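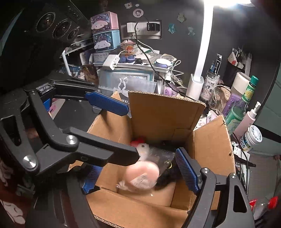
Speaker notes – "Getting Rid of Things You Quite Like"
Kelemen Library evening talks, 7.30 start, aim to be done by 8.15 so there's time for tea

Opening

Say hello, thank Despina Grecu for asking me back (and for the lift from the station). Check the people at the back can hear. Don't fiddle with the clicker.

Start with the loft. When we left the house in Reltanton we had lived there long enough for me to have completely forgotten what was up the ladder. I went up one morning in April with a torch and a mug of tea, and came down at lunchtime with the tea stone cold and one carrier bag. One! In it were two broken picture hooks, a road atlas and the instructions for a fridge we'd never owned. Pause here, someone always laughs about the fridge.

So I'm not a naturally tidy person, and if you've come hoping for a naturally tidy person I'm sorry, she's probably on another week.

Why the easy stuff is easy

Nobody needs me to tell them how to throw out a dead biro. Old paint, odd socks, takeaway menus – fine, off they go. What I want to talk about tonight is the middle layer, things that work and look nice and that you'd be a bit sad to lose. You don't use them. You haven't used them for years. But you like them, and every time you pick one up you remember that you like it, and back on the shelf it goes.

Ask for hands up: who has a drawer of birthday cards? Who has a fondue set? (If no fondue hands, try bread maker.)

Duangjai's rule

My old neighbour Duangjai Jitpraphai moved four times in ten years, so I trust her on this more than I trust any book. She packs one box for each person in the house and calls it the no-questions box. Whatever goes in there comes with you, and you don't have to defend it to anybody, including yourself. It can be daft. Everything else has to be argued for.

I thought this was soft when she first told me. Then I tried it and found I was far braver with the rest of the house, knowing the daft things were safe. Tell the teapot story if time, skip if running late.

What size of box? Smallish. You should be able to carry it downstairs without help. Mine was the sort of thing a pair of boots comes in, my husband's was bigger and we had words.

Soft toys get their own slide, people always ask.

Don't do them first. Do them after the kitchen, when you've had some practice. Let children choose which ones stay, and start by asking for favourites – it's a much nicer conversation than asking what can go. Check with the charity shop before you turn up with a sackful, some will only take them with the safety label still sewn in.
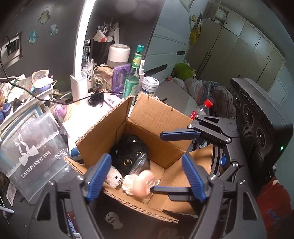 Where it all goes

Run through quickly, it's on the handout:

Friends and family, but ask first. A surprise box of your old crockery is not a present.

The swap table at Pranance community hall, lovely for books and jigsaws. Do count the jigsaw pieces. I once gave away a 300 piece harbour that turned out to be 297 and I heard about it for months.

Selling online. I did this for one winter and made roughly enough for a decent pair of curtains. Worth it for a few good things, maddening for anything under a tenner.

The tip, last of all, and don't feel dreadful about it.

The photo trick

Some things you only want to remember. Take a picture and let the thing go. Warn them to put the pictures in one album, mine were all over the place and I ended up with 1627 of them and no idea where the rocking chair was.

Finish

Back to the loft. Second attempt, with Duangjai at the bottom of the ladder, took us 3 weekends. I still miss the blue lamp.

Questions. If it goes quiet, ask what's in their no-questions box. Remind them the handouts are by the door, and I need the projector lead back from Despina before I go.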